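Two-arm cell drops into protective stop halfway through straw insertion

Posted in Automation Help > Collaborative Arms
Asked October 1, 2022 by pellworth_k

We have a two-arm bench cell that puts straws into lidded paper cups. The left arm picks a straw and pushes it through the opening in the lid. The right arm keeps the cup from moving while that happens. Both grippers are the same model, two-finger, with a force sensor between wrist and gripper on the left arm only. The coordinating software is Korkell, and the cell was put together by an integrator called Zistcombe who have since stopped answering the phone.

The cell ran fine through the spring. In July we switched cup suppliers, from the Eberhard cups to the Brolus ones, and a few weeks later the fault started. The left arm goes into a protective stop with the straw already partway into the lid. The log entry is always the same:

LEFT: force limit exceeded, Z, tool frame
RIGHT: partner stop received, holding

It does not happen every cycle. I can get 400 cups through without a stop, and then I get 3 stops before lunch. When it stops, the straw is sometimes bent just under the fingers and sometimes looks perfectly good.

What I have tried so far:

Re-taught the pick position for the straw. No change.
Re-taught the insertion point on the new lid. Better for a day, then back.
Slowed the last part of the insertion to half speed. Fewer stops, but the cycle time is no good to us.
Raised the Z force limit on the left arm. The stops went away but two cups got crushed, so I put it back.

The right gripper does not close around the cup. It was set up by Zistcombe to lean one finger against the rim and lid from the side, with the other finger left open. I assume this was done to avoid squashing the paper, and I have not changed it.
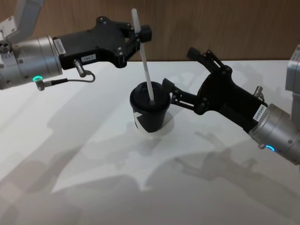

The straw is gripped partway along, so there is a fair amount of it sticking up above the fingers and the rest below. The program holds it at a slight angle on purpose. I was told the angle helps the tip find the opening, and with the old lids it did.

My other worry is what happens after the stop. The operator has to get the cup out. At the moment she pulls it out by hand with both arms in the held state, then presses resume. On one occasion the right arm moved toward the open space as soon as the cup was gone. It was a short move and nobody was hurt, but she had her fingers right there. I would like to know if that is normal and how other people clear a stop like this.

Controller memory was at 512 MB free last time I looked, in case that matters.

Johanna Strebel
Accepted by the poster

You have two separate problems and I would deal with the second one first.

An arm that moves when you take a part away is an arm that is still under force control. Your right arm is pushing sideways on the cup with a set force. "Holding" in the log does not mean the brakes are on. It means the arm is still trying to keep up that contact. Take the cup out and there is nothing to push against, so the arm goes looking for it. It will do this every time, only you do not notice when the remaining travel is small.

Stop having people reach in during that state. Until you fix the program, the procedure should be:

Press the emergency stop and wait for both arms to show power off.
Open the left gripper with its manual release, if yours has one, or cut the straw above the lid.
Take the cup out.
Power up, then jog both arms clear at reduced speed before anyone presses resume.

It is slow, but do it anyway. Then change the program so that a partner stop switches the right arm out of force mode and into a position hold, with a timeout that drops it to a safe stop. In Korkell this is in the partner event settings for each arm. Check the risk assessment too. If it says the operator never reaches between the arms, it is out of date, and whoever is responsible for safety on your site needs to see it before the cell goes back to normal running.

Now the straw. You say the right finger leans on the rim and lid from one side and nothing backs the cup up on the other side. That can only work if the cup is heavy enough or the table has enough grip. Measure the base of the old cup and the new one. If the new base is smaller or smoother, the cup will shift a little under the side load, and the opening shifts with it. The straw then comes down on the edge of the opening, the force climbs, and the left arm stops. That would fit what you see, including the fact that re-teaching helped for a day.

The easy test is to draw a ring around the base of the cup with a marker before the right finger makes contact, then run the cycle up to just before insertion and look. If the cup has moved off the ring, you have your answer. The cure is a shallow nest on the table. A printed ring a few millimeters high is enough. I would not close the gripper on a paper cup unless you have tuned the grip force for it.

If the cup has not moved, grip the straw lower down. A long free length under the fingers bends easily, and a bent straw will not go where the program thinks it is going.

Do not raise the force limit again. It was doing its job.

dunmarrow

Had the same thing with lids. Change the lids back. Problem gone.

tomasz_feeds

Agree with the first answer on the nest. One thing to add. Check that the force sensor is zeroed with a straw in the fingers and the arm in the insertion pose, and do it at the start of every cycle. Ours was zeroed once at power-up in a different pose, and the reading drifted through the morning as everything warmed up. Look at the sensor cable as well. If the loop is too tight it can tug on the connector when the wrist turns, and you get a false reading.

The free memory has nothing to do with it.

Comments on the accepted answer

pellworth_k: Did the ring test. The cup moves 3 mm, always away from the right finger. The new base is narrower than the old one. A nest is being printed now. We have stopped reaching in, and the partner event was set to "continue last mode", so I have changed that to position hold.

Johanna Strebel: Good. Test the new setting with a dummy cup on a stick before you let anyone near it. Pull the cup away during the hold and watch the right arm. It should not move at all.

pellworth_k: Tested that way and it stays still. Will report on the straws once the nest is fitted — it may be a week or two, as the printer is shared.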